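Onholm Community Garden
Minutes of the general meeting, 12 Jun 2021

Meeting opened with a full shed and the doors propped open. Minutes of the last meeting were read and accepted with one spelling fix (Korkero, with a K both times).

Plots. All the beds on the Tang Street side are taken, and what a spring it has been over there! The beans are already over the fence. There are 2 half plots left by the compost bays. They get shade after lunch but would be great for lettuce and chard. Agreed to offer them to the waiting list first.

Money. Balance stands at $1285 after the seed order. The plant sale brought in about $250, our best yet, and the tomato starts were gone before noon. Agreed to spend part of it on new hoses and a second wheelbarrow. 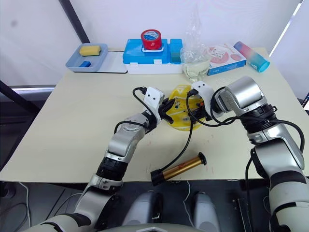
Children's bed. The sunflower corner is a huge hit and we want more of it. Seven families have signed up for the summer planting mornings. It was suggested that the kids paint round markers for each row, and a bright yellow was picked as the color, bright enough to find under squash leaves. Members with leftover outdoor paint should leave it on the shelf by the sink. Radishes and peas go in first so there is something to pull up early.

Water. The tap at the Virkora end still drips. A new washer has been bought and will go in before the next work morning. Please close the tap all the way until then. Early watering is best for everyone, and the rain barrels are full, so use those first.

Compost. Bay two is ready and it smells wonderful. Take what you need, one barrow per plot to start with. No citrus peel in bay one, please.

Harvest supper. Agreed for October, long tables down the middle path as before. Lots of excited talk about soup. The pumpkin contest is back, with a new class for ugliest. Sign-up sheet goes on the shed door.

Other business. Lost: one green trowel. Found: three gloves, all left hands.

Meeting closed and most of us stayed to weed.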